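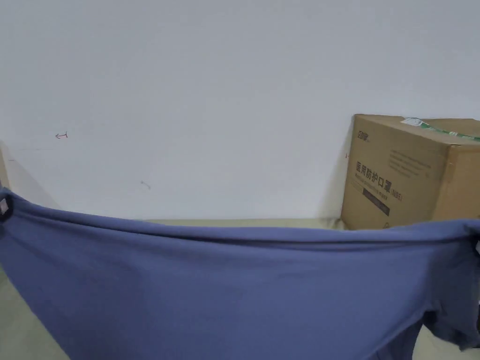
Blue T-shirt, stretched by the corners

The Second Reading

February 2, 2023

Sixten Eide had worked eleven years in the planning office of Plukville when he was asked to carry the zoning file of the old bus depot to the mayor's house. It was a Thursday evening and the snow was already gray along the curb. The file was not heavy. He put it on the passenger seat and, after a moment, he fastened the belt over it.

The depot was to be sold to Kwok, a company from Clivley that built apartments with a small lobby and a large sign. The plan said 200 apartments. In January the plan had said 40 of them would be kept at a low rent. In the new copy, which Sixten had printed himself before he left, it said 20. The rest of the page was the same. Even the spelling mistake in the word "adjacent" was still there.

He had drawn the first map of that lot. He remembered it because his daughter was born the same week, and he had colored the depot in the wrong green.

The mayor opened the door in her socks.

"You could have sent it with the morning mail," she said.

"You asked for it tonight."

"Did I? Come in, then. Don't take off your shoes, the floor is cold."

In the kitchen a pot of soup was standing on the stove, and her husband was reading a newspaper with the sound of the radio very low. He greeted Sixten by his first name, although they had never met. The mayor sat down and turned the pages quickly, the way people do when they look for only one thing.
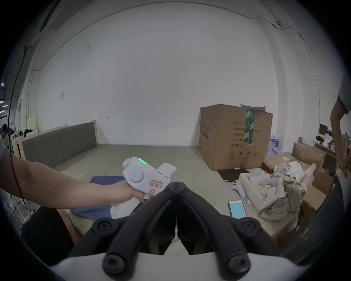

She stopped at page nine. Sixten looked at the soup.

"Who else has read this?" she asked.

"The lawyer. And I."

"And what do you think?"

In eleven years he had not been asked this. He had been asked when, and how many copies, and whether the room was free. He felt his face become warm.

"I think that there was a different number in January," he said.

"Yes, there was."

"At the first reading people clapped for that number. The lady from Fusside Street stood up. She has lived across from the depot since she was a child, and she said thank you to all of you, one after the other. It took a long time."

The husband turned a page. The mayor took off her glasses and held them against her sweater.

"Kwok will pay 500 thousand less if we keep the old number," she said. "That is the roof of the school. I can have the roof or I can have the lady from Fusside Street. Tell me which one you would take, Sixten, and I will write it in."

He understood that she was not making fun of him. She had a pencil in her hand. He thought of the roof, and of the buckets in the corridor where his daughter hung her coat, and he could not find one sentence that he would be willing to repeat the next day.

"I would print both numbers," he said at last. "The old one and the new one, next to each other. Then they can see it."

"They will be angry."

"Yes."

She wrote something small in the margin. Then she asked if he wanted soup, and he said yes, because it was a long drive, and because the file would have to go back with him.

Comments (3)

marit_w: I liked the seat belt very much. But does she print both numbers or not? I read the end two times.

Depotkid: We had the same story in our town, only it was a swimming pool and we didn't get a roof either.

old.ledger: A mayor who asks the planning office for an opinion. So this is fantasy?

More stories

The Wrong Green
A Chair for the Auditor
Four Letters About a Fence
Minutes of the Last Meeting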